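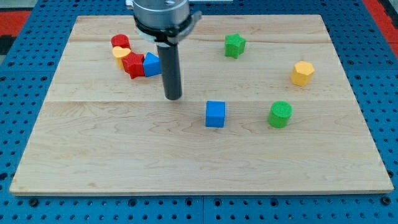 Patience is a word I have been turning over since the new year, mostly in the car on the long road between Bilden and home, and I find I like it less the more I look at it. We pray for it so easily, don't we? We ask for it the way we'd ask for the salt to be passed, and then we are quite put out when the Lord answers by sending us something slow. I thought of the little coloured blocks on their pale wooden board, no two jobs in life being quite the same shape either, and how small a thing it is to set one piece down and leave it be, and how very hard I find it to do the same with a worry. I put it down in my evening prayers, I say my amen, and I have picked it up again before the kettle boils!

The passage I keep going back to is in James, where he tells us to consider the farmer, who waits for the precious fruit of the earth and is patient over it until it receives the early and the late rains. I grew up on a farm near Lendavitz, on 200 acres of fairly grudging soil, and I can tell you that waiting was the busiest part of the year. There were fences to see to, and tools to sharpen, and a pump that needed a firm talking to most mornings. Nothing we did could bring the rain one hour sooner. We did the day's work anyway, and then we ate our tea, and then somebody would go out on the verandah and look at the sky (usually my father, who would come back in and say nothing whatever, and we all knew what that meant).

I used to read James as if he were telling me to grit my teeth. These days I hear him more kindly. He says to strengthen your hearts, and a heart is strengthened by use, a bit at a time, like an arm that's been in plaster. You don't get it by straining. You get it by turning up, by saying the psalm even on the mornings when it tastes like cardboard, by taking a casserole around to someone you don't find especially easy.

And I do want to say a word to those of you who are waiting for something that is properly hard. I don't mean the bus. I mean test results, or a son or daughter who doesn't ring, or a job that hasn't come, or the strange long quiet after a funeral when the flowers are finished and everyone else has gone back to work. I would never tell you it will all be sorted by Easter. Scripture doesn't promise that, and I'd be a poor sort of friend if I did. Psalm 130 says, "My soul waits for the Lord more than those who watch for the morning," and then it says it again straight away, as though the singer needed to hear it a second time. I have always been grateful for that second time. It sounds to me like somebody talking themselves through a bad night.

Something I've been trying, and you might like to have a go at it as well, is to read that psalm aloud before bed with the lamp off for the last two verses. You'll know them by heart within a week or so. If your mind wanders off to the gas bill, let it, and then come back. I've wandered as far as the back paddock at Lendavitz some nights and still got home in time for the amen.

Now, a few bits and pieces before I run out of page.

The Onyeka Room appeal stands at $1490, which is a lovely thing to be able to write down. It will go towards the new heater and, if there is any left over, towards curtains that meet in the middle. Envelopes are still on the table by the door.

We are still singing from the old blue books at the evening service, so please don't take them home by accident. Number 122 is our hymn for the whole of Lent. It has a tricky third line and we shall simply have to be brave about it.

The quiet day at Vandach is on again in April. The house sits up behind the orchard, with a good flat path for walkers and a chapel that stays open all day. Bring your own lunch and a warm jumper, as the chapel is stone and holds the cold. Tea and coffee are provided, and there's a bus, the number 74, that stops at the gate for those who would sooner not drive. Put your name on the sheet if you're coming, and add a note if you can offer somebody a lift.

Our Lent readings begin with James, chapter five, verses seven to eleven. Have a read through at home first if you can manage it, and bring along whatever puzzles you. I still haven't made up my mind about verse nine, the one about grumbling, and I'd be glad of some help with it.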